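4.2 Lid and bun handling

We compared the Clallach parallel gripper with the Rellcombe gripper on a steamer task, running 141 trials with each. Both were driven by the same Vasiliu controller at 300 Hz. The left arm holds the glass lid while the right transfers the buns to a plate. Lid slip was the main source of failure for the Rellcombe fingers — the metal rim rotated under load — and accounted for 7 of its failed trials, against 2 for the Clallach. Bun transfer showed no clear difference.

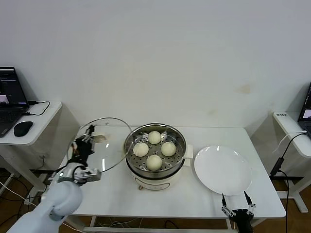 Figure 7. Two-arm steamer task: lid held by the left gripper, four buns in the basket.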